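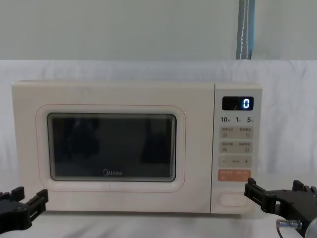 What does an amenity fee pay for in a furnished apartment?

It pays for whatever the lease says it pays for, and in many leases that is left blank or written so loosely that it could mean anything.

Sultstead > Housing > Renters > Interviews

Search this site Enter keyword Go

Phúc Cao has been reading leases for other people for nine years, first as a favor to coworkers and later from a desk at the Skoka tenant office in Sultstead. I went to see him with my mind half made up. Furnished rentals cost more than bare ones, people who need a bed by Monday will pay for one, and I wasn't sure there was a story in it.

Cao wasn't sure either. "I don't think most of it is a scam," he said. "I think it's lazy. Somebody types 'amenities' on a form, puts a number next to it, and then the form gets used for the next ten years."

He pulled out a blank lease from the Benedetti building on the east side. The monthly amenity fee was there on page 2, and the list of amenities was supposed to be attached at the back. There was no list. "Ask for it and they'll tell you it's standard," he said. "Standard for who? I've never had anyone show me the standard."

I asked if he was being too hard on landlords. Beds wear out and somebody has to replace them.

"Sure. Then write it down. If it's for the bed, say it's for the bed."
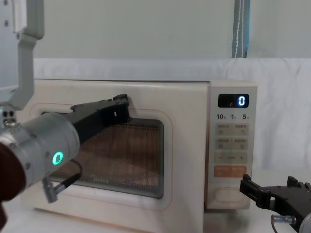 Deposits are where Cao gets more worked up. A tenant he helped in July had put down $3000 on a furnished one-bedroom and was told at move-out that most of it would go to "restoring furnishings." There was no record of what shape the furnishings had been in when she moved in. Cao now tells renters to write up every item the first evening, with the maker's name if there is one and enough detail that it can't be mixed up with a cheaper replacement. For a microwave like this one he would put down "Midea, countertop, cream, thin pinkish-orange line around the door," and he would do the same for the lamps and the mattress. The July tenant got part of her money back, though he doesn't credit his letter. "They may have just gotten tired of her calling."

Garkasov, the company that manages the Benedetti building, has since put out a one-page "Renter Promise." I read it twice and couldn't find a promise in it. Cao had a copy pinned over his desk.

"It says they value clear communication," he said. "Okay. So where's the list?"

He does not think a new city rule would fix much, because the rules already on the books go mostly unread. Nor does he have much faith in his own office. It opens at 9 a.m., when most renters are at work, and he has been asking for evening hours for a long time. I asked what he had been told.

"That they're looking into it."

Related items
Who pays when the water heater goes?
Reading the pet clause before you sign
Sultstead parking permits: what changed
Subletting for the summer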